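Clurkitmont Home Help
Kitchen > Boards and Work Surfaces

Bamboo board slides on smooth tabletop

Posted by grado_tenant, Sunday

The kitchen has very little counter, so prep is done on a long table with a smooth brown top. The board is bamboo, rectangular, bought secondhand, with a curved metal handle along one edge. On the counter it stays put. On the table it moves whenever I push a knife forward, and it rotates slightly when I cut near a corner. I have tried a folded paper towel under it, which bunches up after a few strokes. The table finish is unknown. I do not want to glue anything to the table. What is the usual fix, and does the metal handle matter?

2 replies

Posted by allance_bench

Check the board for flatness first. Lay it on the table with nothing under it and press each corner in turn. If it rocks, the board is cupped or twisted, and a mat will reduce the sliding but will not stop the rotation. Turn it over and repeat. Many boards are flat enough on one face only.

If it sits flat, the cause is low friction between two smooth surfaces. Use a full-size mat under the board. Open-mesh shelf liner works and can be cut with scissors. Cut it slightly smaller than the board so that juice running off the edge does not collect in it. A damp cotton dishcloth, wrung out hard and laid in one layer, also holds well, but take it away when you finish. Moisture trapped under bamboo will cup it, and on an unknown table finish it may leave a mark.

Regarding the handle: if it sits lower than the underside of the board, that edge is lifted and the board pivots on it. Slide a sheet of paper under the handle. If the paper drags, use a thicker mat under the wood only. Placement matters as well. Keep the board close to the near edge of the table so you press down on it and do not reach.

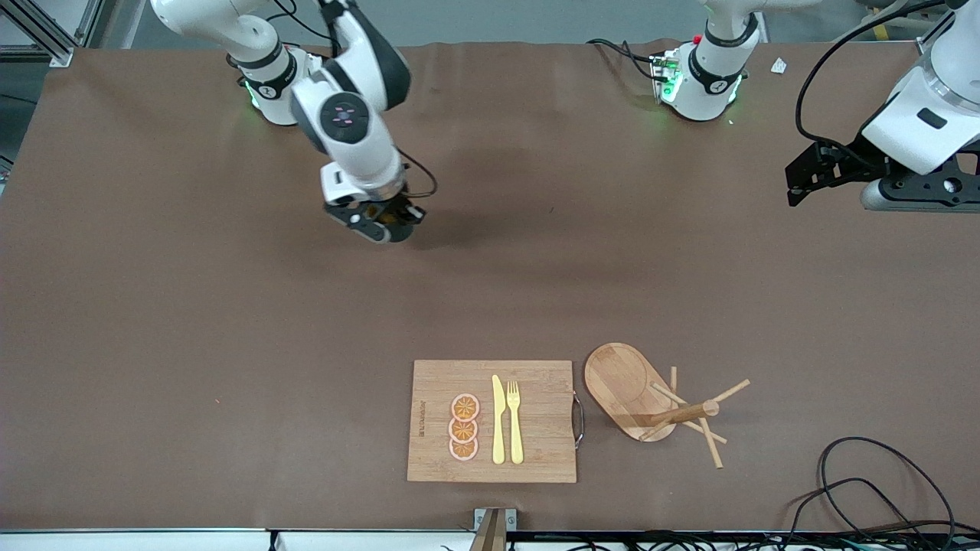 Cleaning and refinishing the underside

Wash both faces with warm water and a little dish soap, wipe, and stand the board on edge until dry. Citrus leaves a sticky film that picks up lint and makes any mat less effective. If the underside feels glazed, a light pass with 600 grit removes residue but will not add grip. Oil it afterward with food-grade mineral oil, leave it overnight, and wipe off the excess. An oily underside slides more.

Posted by nuchit2585

Wet towel. Same setup, works fine.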